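Home | Modules | Timetable | Reading | Contact

Search this site Search Go

Lillmont Robotics Teaching Lab
Handout 4: Good practice for two-arm work with soft goods
Notes by Manju Goel. Revised 2nd April.

Read this before your first bench session. Handout 3 covered rigid parts, and most of you will have found it easy going. A block stays the shape you measured. A bag, a sleeve or a pouch doesn't, and most of the rules below come from that.

The house rules have the same standing as the Olgate bench rules you signed at induction. Where the two differ, follow the stricter one and tell me, so I can get the wording fixed.

1. Terms used in these notes

Soft goods: anything whose shape changes when it is held. Fabric bags, clothing, towels, pouches.

Start state: the condition of the item and the table before the arms are enabled.

Bimanual hold: both grippers have hold of the same item.

Slack part: a handle, strap, cord or flap that moves separately from the body of the item.

Trial: one attempt from start state to release. A trial that is stopped is still a trial and still goes in the log.

2. Setting the start state

Clear the table first. Pens, spare items and tape ends all come off, and so do phones. The item goes on the table alone, with its fastenings as the trial sheet says. If the sheet says nothing about a zip, leave it closed and write down that you did.

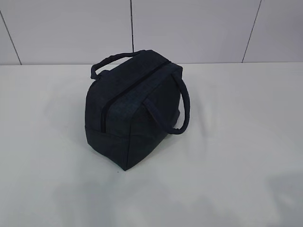 Handles are where most groups go wrong. Don't tidy them between trials unless the sheet tells you to. If every trial begins with the handles laid out in the same neat way, your results only tell you about neat handles. Let them fall, then record how they fell. A line in the log is enough: 'one handle back, one hanging right'.

The same goes for the angle of the item. Turn it between trials, and write down the turn using the clock-face method from Handout 2. Over last year's 268 logged bag trials, the commonest fault in the marking was a missing start angle. It cost 59 of those trials, which had to be left out of the final analysis. The arms had done nothing wrong in any of them.

Do not flatten or plump the item to make it look better. If it has gone out of shape and the sheet calls for a reset, use the reset steps in section 6.

3. Before the arms are enabled

Work down this list in order. One person reads, the other checks.

a) Stop button tested and within reach of the person not driving.
b) Speed limit set to the teaching value on the bench card.
c) Sleeves rolled, lanyards off, long hair tied back.
d) Cables on both arms looked at along their full length. They need enough spare to reach, but they must not be able to catch on the item or on the other arm.
e) Gripper fingers clean. Lint on the fingers changes the grip.
f) Both people say 'clear' out loud.

If the check is broken off for any reason, go back to (a). Picking up where you think you left off is how steps get missed.

4. Gripping

Close on the body of the item unless the task is about the handle. A handle gives a secure hold but tells you very little about where the rest of the item is.

Keep the grip force at the lowest value that holds. The Drivinari bench controller shows force as a bare number from 0 to 1000, without units, so never copy a setting across from another make of controller. The cap for soft goods in this lab is 835. Most fabric needs far less, and you should have a reason in your log for anything over half the cap.

Avoid gripping across zip teeth. Fabric beside a zip is fine. Metal or plastic teeth can be bent by the fingers, and a bent zip ends the session for everyone who was going to use that item after you.

5. Holding with both arms

Once both grippers are closed on one item, the arms are joined through it. A movement by one is a pull on the other. Three rules follow.

— Move one arm at a time until you know how much give the fabric has.

— Never let the two arms be driven by two people who can't hear each other.

— If you lose track of where a slack part is, stop and look. Loops hanging to the side are easy to forget when you are watching the fingers.

The order of release matters as well. Lower the item until the table takes its weight, open one gripper, wait, then open the other. Opening both together on a tall, soft item can let it fold over on to the lower parts of the fingers, and the next movement drags it.

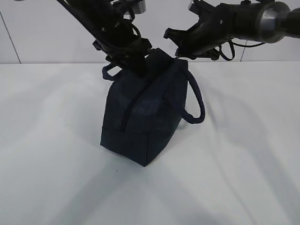 6. Resetting between trials

Arms to the park position, motion disabled, then hands in. Always in that order, even if the arms look well out of the way. 'Disabled' means the bench light shows it. A paused program doesn't count.

Lift the item off the table, shake it once, and put it back as the sheet says. Check it for pulled threads and marks where the fingers have been. If you find damage, bag and label the item, draw another from the store and note the change in the log at that trial number. Don't swap items quietly, even for one that looks the same. Two bags of the same make can handle quite differently once one of them has been through a few sessions.

7. Logging

Write the entry before you start the next trial. The columns are:

Trial number
Item label
Start angle and handles
Fastenings
Grip force, left and right
Outcome (complete, stopped, dropped)
Remarks

Remarks should say what you saw. 'Left finger slipped off seam' is useful. 'Bad run' is no use to anyone. The log is marked for completeness, and the pass level is 94 per cent of fields filled. Stopped trials carry the same marks as complete ones.

8. For the next session

Read the first two chapters of the Tomaszewski notes on contact and slip, which are in the module folder. Bring your signed bench card. Groups who haven't done the October induction can watch but can't drive, and should see me about a catch-up date.

Share 12 | Comments 3

Previous: Handout 3 | Next: Handout 5 | Back to top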